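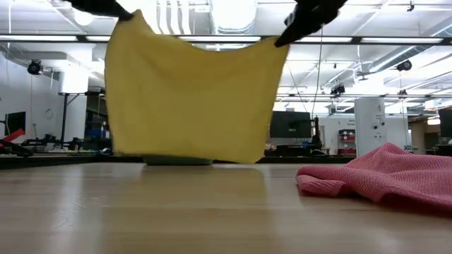
4 min read

Week 2 notes: Yellow before there was a yellow bottle

Okay, so last week we got through indigo and I talked way too long about vats. Today is yellow, and I promise to leave time for questions. These notes are close to what I say out loud, so if you miss a session you won't be lost (you'll miss the smell, though, and some of you will be glad about that).

Yellow is the easy color. Almost any leafy plant you boil will give you some sort of yellow or tan on wool. Go out to the ditch behind your house, cut a bucket of whatever is growing, simmer it for an hour, and chances are you'll get yellow. What's hard is getting a yellow that stays. Turmeric is the one everybody starts with, and it's gorgeous for maybe a month, and then you hang it near a window and watch it go the color of weak tea. I still love it. I just don't put it in anything I want to hand down.

The plants we care about in this course are weld, dyer's broom, goldenrod and onion skins. Weld is the serious one. It was grown as a field crop in Europe for centuries, and its main coloring matter is luteolin. If you see a bright, slightly cool yellow in an old tapestry, weld is a good first guess. And remember the greens! A lot of the grass and leaves in those tapestries was dyed with weld and indigo together, one over the other. The yellow often faded first, so you get those strange blue forests. I'll bring the Kotian slides next time because they show it better than I can say it.

Mordants

A mordant is a metal salt that helps the dye hold on to the fiber. We'll use alum. I know some of you have read about tin and chrome, and the answer is no, we don't use them in this room, and please don't use them in your kitchen either.

For wool I weigh the fiber dry and go by that weight for everything else. Evdokia Zacharopoulos taught me to write the dry weight on a tag and tie it to the skein before anything gets wet, and I have never once regretted doing it. For the class skeins:

400 grams dry wool, scoured
alum at 12 percent of the wool weight, so 48 grams
water enough that the wool moves freely
heat slowly, hold just under a simmer for an hour, let it cool in the pot overnight

Cotton is another story. It has no protein in it, so alum doesn't grab the same way, and the old workaround is to treat the cloth with tannin first. We'll do that in week 4. If you go ahead and try it at home (Malathi D'Souza did, last September, and came in with a really lovely tea towel), use a pale tannin like gallnut or your yellow will come out brownish.

The weld bath

Dried weld from Ruso is what we have this year. It's leafier than the last batch, so I'm going light. Equal weight of plant to wool is plenty. Soak it overnight, heat it gently, and do not let it boil hard - you'll pull out the browns and dull the whole thing. A pinch of chalk in the bath brightens it up. If your tap water is hard, skip the chalk and look at it first.

Strain before the wool goes in. I skipped this once and picked bits of stem out of a shawl for two evenings.

Iron afterward turns the yellow to olive. Use very little. You can always dip again, but you can't undip, and too much iron makes wool harsh and brittle down the road.

Reading for next time

The Gimgate packet, pages 33 to 41, on guild rules and what counted as a "true" dye. Skim the part on fines, but read the bit about testing samples in sunlight slowly, we'll be copying that method. Also look at item 421 in the Dondent sample book scans. Same dye, same wool, and the two halves of the page don't match. Come with a theory.

Homework

Save onion skins, the dry brown papery ones only. Yellow onions, please, and keep the red ones in a separate bag. We need 200 grams between all of us and they weigh nothing, so start tonight and ask your neighbors! Tape one strip of your turmeric sample to a sunny window with half of it covered by cardboard. Leave it alone until we meet again.

Filed under: Course Notes, Natural Dyes, Fiber History

Last updated September 5, 2023

Contact | © Plant Color Course Notes | Back to top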